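# Preparar y pintar una pared lisa en acabado mate

Procedimiento para paredes interiores de yeso o cartón-yeso ya emplastecido, con pintura plástica mate en tonos blancos y grises claros. No sirve para baños sin ventilación ni para paramentos con humedad activa; en esos casos hay que resolver primero el origen del agua.

Revisado el 2 de marzo de 2019. Cambios respecto a la versión anterior: se corrige el grano del segundo lijado y se añade el apartado de repasos.

## Material

- Masilla de relleno en polvo (Stougaard o equivalente)
- Masilla fina de acabado, lista al uso
- Espátulas de 5 y 10 cm, llana de 30 cm
- Lija de grano 120, 180 y 240, con taco rígido
- Imprimación al agua (Busis)
- Pintura plástica mate lavable (Venitz)
- Rodillo de microfibra de pelo corto, 22 cm, y minirrodillo del mismo pelo
- Paletina de 50 mm para recortes
- Cinta de carrocero, plástico y papel para el suelo
- Lámpara portátil para luz rasante
- Cubeta con rejilla

El rodillo de espuma deja burbuja en los mates y queda descartado. El de pelo largo marca piel de naranja, que en gris claro se aprecia desde cualquier ventana lateral.

## Medir y calcular

Multiplique el perímetro de la habitación por la altura y reste puertas y ventanas de más de un metro cuadrado. Los huecos menores no se descuentan: compensan los cantos y las mermas.

La vivienda de la que salen las notas de este procedimiento tenía 296 m² de paramento entre paredes y techos, y consumió 52 litros de pintura en dos manos. El dormitorio principal, con 21 m² en la pared larga y en el testero, se hizo aparte como prueba. Para la imprimación conviene seguir la ficha del fabricante, porque el consumo varía mucho con la absorción del yeso.

Compre toda la pintura del mismo lote. Si no es posible, mezcle los botes en un cubo grande antes de empezar. Dos lotes de un mismo gris pueden diferir lo suficiente para que se note en una esquina.

## Relleno

1. Retire clavos, tacos y restos de cinta. Los tacos que no salgan se hunden 3 mm y se tapan.
2. Abra las fisuras en V con el canto de la espátula. Aspire el polvo.
3. Humedezca ligeramente el hueco y rellene con masilla en polvo, amasada espesa. En agujeros profundos, dos cargas con secado completo entre ambas.
4. Pase la llana en el sentido largo del defecto y deje un ligero sobrante.
5. Una vez seco, lije con grano 120 hasta enrasar.

En juntas de cartón-yeso compruebe que la cinta no levanta al presionar con el dedo. Si levanta, corte el tramo y encíntelo de nuevo. Pintar encima solo aplaza la reparación.

## Enlucido fino

Con la masilla de acabado se tira una capa muy delgada sobre toda la superficie, no únicamente sobre los parches. Es el paso que más se omite y el que decide el resultado: una pared parcheada absorbe de forma desigual y el mate queda a manchas.

Dos pasadas cruzadas con la llana de 30 cm, la primera en vertical y la segunda en horizontal, con la hoja casi tumbada. Las rebabas se cortan al día siguiente con la espátula seca. Después, lijado con grano 180 y remate con 240, en círculos amplios y sin insistir en un mismo punto.

Quite el polvo con cepillo blando y paño apenas humedecido, de arriba abajo.

## Control con luz rasante

Apague la luz del techo y apoye la lámpara en el muro, a unos centímetros del plano. Recorra la pared por franjas y marque cada defecto con lápiz de grafito blando, nunca con bolígrafo ni rotulador, que atraviesan la pintura. Corrija, lije y vuelva a pasar la lámpara antes de imprimar.

Irja Oksanen, que revisó el borrador, prefiere hacer este control también después de la imprimación. Es razonable: el fondo ya uniforme delata surcos que el yeso crudo disimula.

## Imprimación y primera mano

Aplique la imprimación con el mismo rodillo que usará para el acabado y respete el tiempo de secado de la ficha. Lije suave con grano 240 para quitar el repelo.

La primera mano se da diluida al 10 % con agua limpia. Recorte esquinas y rodapiés con paletina por tramos de un metro y entre con el rodillo mientras el recorte está fresco. Trabaje de la ventana hacia el interior.

## Segunda mano

Sin diluir, o al 5 % como máximo. Cargue el rodillo, escurra en la rejilla y descargue en franjas verticales solapadas un tercio. Termine cada franja con una pasada de arriba abajo, sin presión. No se detenga a mitad de paño ni retoque zonas que han empezado a tirar.
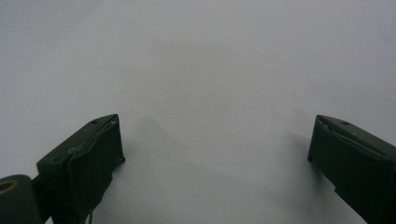
El mate definitivo se juzga con la pintura curada y con luz natural. Un gris muy claro varía de tono a lo largo del día, y entre la parte alta y la media de una misma pared puede haber una diferencia leve que depende solo de cómo llega la luz. Antes de repasar, mire el mismo punto por la mañana y por la tarde.

## Repasos

- **Brillos locales:** suelen venir de un solape seco. Otra mano al paño completo, de esquina a esquina.
- **Poros:** masilla fina con el dedo, grano 240, imprimación puntual y minirrodillo.
- **Roces posteriores:** goma de borrar blanca antes que agua. Si no salen, retoque con pintura del mismo bote.

Guarde medio litro en un tarro Stundik lleno hasta arriba, con la referencia del color y la habitación escritas en la tapa.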